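Skusader hand gripper: setup and care
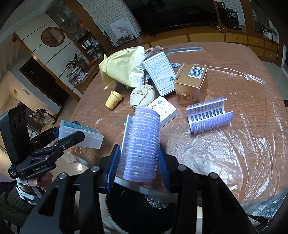 Hand-held grippers at a table covered in clear plastic; the nearer one has its blue pads on a purple hair roller.

The Skusader is the name our shop at Wiritz gave to its hand-held gripper kit, and this entry covers how one set gets put together, looked after and fixed. I've kept ours going since May, when I took it over from Dede Tetteh, so most of this is her routine with my bad habits added.

Setup

Start with the linkage arms. They swing on pivot pins, and both sides should close at the same speed when you squeeze. If one side lags, back the pin off a hair and try again — don't reach for the oil yet! Then fit the pads. Ribs face inward, edges flush, and give the glue 7 hours (Eduard Vrabec says 5 is plenty, and Eduard has also lost two pads).

Checking the grip

I like hair rollers for this. The bristly hook material grabs at a pad that's starting to lift, and the open curved shell shows you right away if you're squeezing too hard. Small medicine boxes are good too, for flat faces and corners. I put a plastic sheet over the table first, mostly for the sake of the wood.

Routine care

Wipe the pads with a damp cloth after every session. Lint in the ribs is the big one, and an old toothbrush gets it out. Our log says a set of pads lasts 700 closings before the ribs go shiny, but Kojo Lamptey got only 343 out of a pair he'd been using on cardboard all week, so go by feel.

Repairs

Loose pins are the usual complaint. Kunau sells the replacements and they fit fine, though the heads sit a bit proud. A bent arm I wouldn't straighten — swap it. Sarpong used to stock the older arms, and Delali Amoah may still have a couple in her drawer.

Last revised 6/28/18. The wiring has its own entry.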